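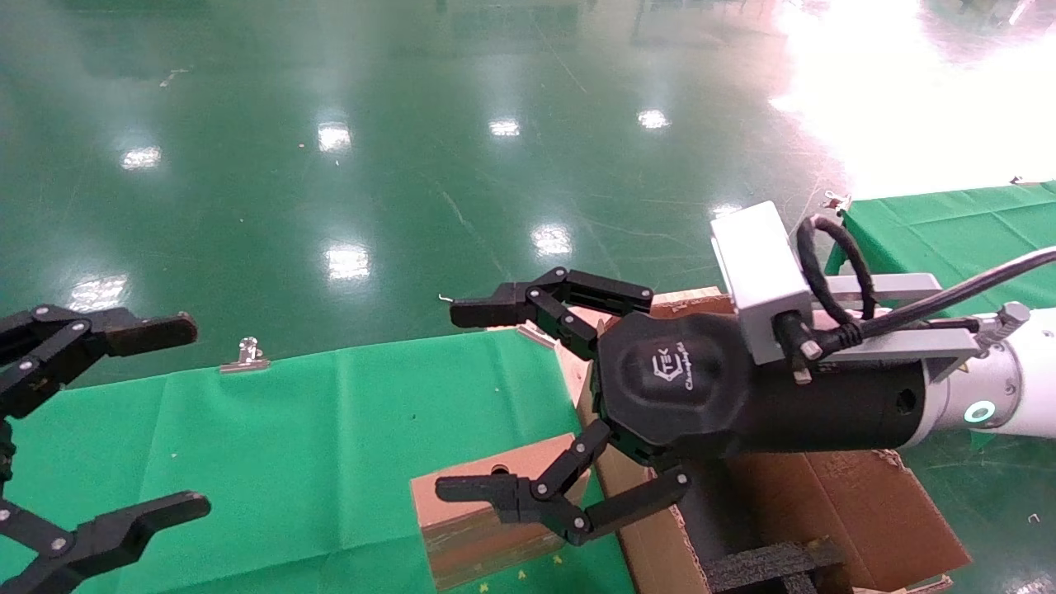
Cable rules for two-arm cells – what do you write down?

omer_k
Hello all. I am preparing a short rule sheet for our Nirkesell cells, where two arms share one table. My draft says the wrist cable must have a fixing point every 62 mm and no free loop bigger than a fist. Is this too strict?

grallus_fan
Too strict in my opinion. Fix it that tightly and the cable breaks at the clamp, I have changed 4 of them since January. Leave a loop and check it every shift.

Catrin Rees
I don't agree with the loop. With one arm, fine. With two, the other gripper can catch it. We allow slack only on the side away from the second arm, and the operator moves both wrists through full rotation by hand-guiding before the program is released.

omer_k
Thank you Catrin. At what speed do you make the first run after?

Catrin Rees
Slow, around a quarter of normal, three full cycles. The person who wrote the program does not sign the check.

grallus_fan
Second signature is paperwork for a cable, sorry. On a small team it will be skipped.

omer_k
We are two people on the night shift, so it is possible. I will change the rule to "slack on the outer side only" and keep the signature – for now. Colour of the cable ties is still open.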